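4. Comparing two grippers on the twin-arm bench

Rev. 2/4/20. Replaces the January sheet, bin that one.

Read section 3 first if the arms haven't been homed since the last move. This section assumes homed arms, controller on, e-stop tested.

What you need

Two grippers to compare (Jiltby two-finger as the reference, plus whichever one is on trial)
Lindqvist controller, firmware as per the label inside the lid
Hex keys, the short set
Baskets and boxes from the test shelf
Log sheet or the spreadsheet, not both

4.1 Fitting the grippers

1. Park both arms. Menu > Park > Both. Wait for the tone.
2. Press the e-stop. Leave it in.
3. Undo the four flange screws on the left arm. Hold the gripper with your other hand, it will drop.
4. Offer up the reference gripper. Dowel goes in the hole nearest the cable exit.
5. Screws in finger tight, then crosswise with the key. Don't lean on it.
6. Plug in the data cable. Push till it clicks.
7. Same again on the right arm with the trial gripper.
8. Release the e-stop, press Reset, wait for the controller to list both tools.

Note: If only one tool shows up, swap the cables at the gripper end before doing anything else. Nine times in ten it's a cable.

CAUTION: Never plug or unplug a gripper with the e-stop released. The Brurkach boards don't like it and we have no spares left.

4.2 Cables

Leave enough slack for a full wrist turn each way. Too little and the arm faults out mid-run, too much and the loop catches on basket rims.

1. Jog the wrist to its left limit. Look at the cable.
2. Jog to the right limit. Look again.
3. Bring the arm down to table height at the far corner. Loop should hang clear of the tallest item on the table.
4. Clip at the forearm only. Not at the wrist – old instructions said wrist, they were wrong.

4.3 Controller settings

Set these the same for both arms or the comparison is worth nothing.

Speed: 30 per cent for the first run, 100 per cent after that
Grip force: 136 on the controller scale
Settle time: 200 ms
Retry: off
Collision stop: on, always

Retry has to be off. With it on, the controller has another go after a missed grip and only logs the good one, so a poor gripper looks fine. Cost us a whole January batch.

Save as a new profile. Name it with the gripper maker and the date, no spaces. The menu will let you type spaces and then refuse to laod the file.

Note: The force number isn't newtons. Don't write N after it in the log.

4.4 Camera check

1. Open Live View.
2. Move each arm to all four corners of the table. Both grippers should stay in view the whole way.
3. If the picture is washed out, drop exposure one step. Don't touch gain.
4. Press Calibrate and keep hands out of the enclosure till the bar finishes.

Redo this if anybody has bumped the camera mount. If you're not sure, redo it.

4.5 Laying out the table

Baskets with thin rims show up finger differences best. Lidded boxes are for the slide-off test, and want putting where both arms can get at them. Leave a hand's width between items, more if the trial gripper has wide fingers.

1. Put items on the taught positions. Check against Live View overlay.
2. Turn at least one basket off square. A gripper that only works on square items is no use on the Stullitz line.
3. Baskets empty for the first set. Loads come later, section 5.
4. Close the enclosure.

CAUTION: The arms share the middle of the table. Zone Lock must be ON before any two-arm run. It resets to OFF at every power cycle, so check each time.

4.6 Running the comparison

1. Load the profile.
2. Choose Hover Test. Each arm goes to its first item and stops above it, fingers open.
3. Look from the side as well as from above. Fingers want to straddle the rim with even gaps.
4. If the gaps are uneven, nudge with the jog keys and press Store. Don't bend the fingers.

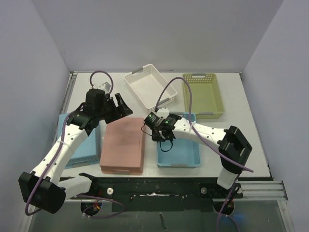
Do both arms have to hover over the same kind of item?
Only for the scored runs. During set-up any item will do, so long as each arm has its own stored height for it.

5. Happy with the hover? Press Start Set. First set goes at the slow speed.
6. Stay by the e-stop for the whole of the slow set.
7. When it stops, save the log before opening the enclosure. Opening first clears the buffer (known fault, reported).
8. Change to full speed, run the set again.
9. Swap the grippers over, left to right, and repeat the lot. Yes all of it. The two arms aren't identical and the swap is the only way to tell arm from gripper.

4.7 What to write down

Missed grips
Slips after lifting, with the item
Rim marks or finger marks on the item
Any fault code, in full
Which arm the gripper was on. This gets forgotten most

Don't write "fine". Write what it did.

4.8 If it goes wrong

Fingers close but the controller says open – position sensor not zeroed. Tools > Zero, fingers fully shut.

Arm stops short of the item – Zone Lock doing its job, the other arm is in the way. Park the other arm, try again.

Jerky close – force set too high for the finger pads fitted. Check you loaded the right profile.

Gripper warm after a set – leave it open and parked for a bit. If it's too warm to hold, stop and swap it out.

Both arms freeze, no code – power off at the wall, count to ten, back on. Then home, then turn Zone Lock back ON, then carry on from 4.6 step 1.

Note: Don't mix results from before and after a freeze in the same row. Start a new row and put the time next to it.

Finger pad changes are in section 6. Use the grey pads for now, the softer ones are still on order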